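Skadstead Community Grounds -- Progress Report on the Drainage and Pathways Grant
Prepared for the Kastton Fund by Njoroge Urio, site coordinator
Feb 23, 2020

Work since the last report

We are very happy with where the grounds stand right now. The perimeter path is graded and compacted from the east gate to the orchard, the first of the two swales is cut, and the low spot behind the tool shed (the one we showed you on your visit, where the wheelbarrows kept sinking) has a stone-filled trench with perforated pipe under it. We had a good soaking the week after the trench was finished and walked the area the next morning in ordinary shoes. What a difference!

Perimeter path

The base went down in two lifts, each one run over with the plate compactor until it stopped giving. Steinar Sveinbjörnsson led the crew and was firm about letting the first lift sit before we added to it. I was impatient and he was right. The slope toward the swale is gentle enough for wheelchairs and strollers, and water now leaves the surface instead of cutting channels along the edge.

The supplier, Vakwood, sent 40 tons of crushed stone in the first delivery and 15 tons of washed gravel in the second. The gravel came in cleaner than the sample they gave us, with hardly any dust in it, so we used it for the trench and kept the older pile for filling behind the timber edging. We still need one more delivery to finish the stretch between the orchard and the parking area.

Edging took longer than planned. The ground along the north side is full of old brick, and every stake had to be started with a bar. We got 100 feet of it in and have changed the plan for the rest -- flat stone set on edge, which we already have on site and which goes in much faster in that kind of soil.

Retaining wall

The lower terrace wall is up to its third course. We dug the footing trench a little deeper than the drawing called for when we hit a band of soft clay, and filled the difference with compacted base. Sastry, the firm doing our soil checks, looked at the trench before we filled it and was comfortable with the change. Their note is in the appendix you already have. Drain rock goes in behind each course as we build, with fabric between it and the soil.

The cap stones have not arrived. Vakwood is holding them until the wall is at full height so they don't get chipped sitting around, and that suits us fine. 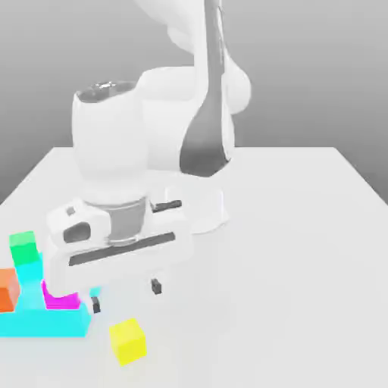 White robotic arm over a tabletop with brightly colored blocks (computer rendering).

Planting beds

No planting yet, of course, but the beds along the path are shaped and the topsoil is under tarps by the gate. We screened the first load by hand and took out a remarkable amount of root and wire. The second load was much better. I would like to add a layer of compost before the plants go in, and the garden club has offered us theirs for the price of hauling it.

The sand for the volleyball court is a separate matter. We had it down as a late item and it is staying there. The court area makes a handy staging yard at the moment, and I don't want trucks driving over finished sand.

Budget

Spending is close to plan. Stone and gravel came in a little under, hauling a little over. The one item we did not see coming was a $500 repair to the compactor, which we covered from the contingency line. We are not asking for any additional money.

Problems and changes

The access lane is narrow and the larger trucks cannot turn at the top, so drivers have been backing in. It works, but it is slow, and it chewed up the shoulder near the mailbox. We have spread leftover base there and will dress it properly when the heavy deliveries are over.

We also moved the second swale a few feet to the south to stay clear of the big maple's roots. It is a small change on paper and it will save a lovely tree.

Next steps

Finish the wall and backfill, then the last stretch of path. Cut the second swale and line both with river rock. Spread topsoil and compost as soon as the ground can be worked. Court sand and final seeding will follow, and we still expect to have everything open to the public by September.

You are welcome on site any time -- please bring boots for the court end, which is still muddy. Steinar would love to show you the wall.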